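Sociologie de la famille et des intimités
Notes de cours — Séance 4 : Les arrangements conjugaux négociés
Responsable de l'enseignement : Delphine Thibodeaux
Travaux dirigés : Špela Kolev et Dwayne Zamora

1. Objet de la séance

La séance précédente portait sur l'institution matrimoniale et sur ses effets juridiques. Nous abordons à présent les arrangements que les couples établissent entre eux, par écrit ou oralement, sans recourir nécessairement à un cadre légal. On entend par arrangement conjugal négocié tout accord explicite portant sur la résidence, les ressources, la répartition des tâches, la vie affective ou la parentalité. L'accord tacite, issu de l'habitude, relève d'une autre catégorie et sera traité à la séance suivante.

2. Résidence commune et résidences séparées

La cohabitation a longtemps servi de critère pour identifier un couple dans les enquêtes. Ce critère laisse de côté les partenaires stables qui conservent deux logements, par choix ou par contrainte professionnelle. L'enquête de Vlasta Bartoš, conduite dans la commune de Plenard, repose sur 313 questionnaires et 23 entretiens approfondis. L'auteure y distingue quatre configurations :

a) la cohabitation continue ;
b) la cohabitation alternée, selon un calendrier fixé à l'avance ;
c) les résidences séparées à titre transitoire ;
d) les résidences séparées à titre durable.

Les personnes relevant de la dernière configuration se déclarent en couple dans les mêmes termes que les cohabitants. Elles rencontrent en revanche davantage de difficultés à faire reconnaître leur lien auprès des bailleurs et des services hospitaliers. Bartoš parle à ce propos de « preuve domestique » : le logement partagé tient lieu d'attestation.

3. Reconnaissance par l'entourage

Un arrangement n'engage pas seulement les partenaires. Il doit être énoncé, parfois répété, devant la famille, les amis et les collègues. Dans un article qui figure au recueil de textes (texte 13), Sewwandi Sheikh décrit le travail d'explication qui incombe aux couples dont la situation ne correspond pas aux attentes de leurs proches. Ce travail est inégalement réparti : dans les couples étudiés, il revient le plus souvent à celui des deux dont la famille est la plus présente. L'auteure relève aussi le recours à des formules volontairement vagues — « on s'organise », « on fait à notre façon » — qui permettent de clore l'échange.

4. Tâches et objets du quotidien

La répartition des tâches constitue le point d'entrée classique de l'analyse. Le linge occupe une place particulière dans cette littérature : son entretien suppose des normes de propreté et de rangement que chacun a acquises avant la vie commune, et dont l'écart n'apparaît qu'à l'usage. On étudiera en travaux dirigés un extrait d'entretien consacré à cette question. 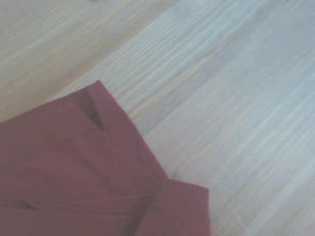 Pièce de tissu bordeaux sur une surface en bois clair.

On veillera à ne pas confondre partage égal et partage jugé équitable. Plusieurs enquêtés décrivent une répartition très déséquilibrée dont ils se disent satisfaits ; d'autres contestent une répartition arithmétiquement égale. La notion d'équité perçue sera reprise lors de l'examen.

5. Travail à rendre

Les étudiants remettront une note de lecture de quatre pages sur l'un des textes du recueil, au choix. Le dépôt s'effectue au secrétariat, salle 23, avant la fin du mois de juin. La permanence de Dwayne Zamora se tient le samedi matin, sur inscription.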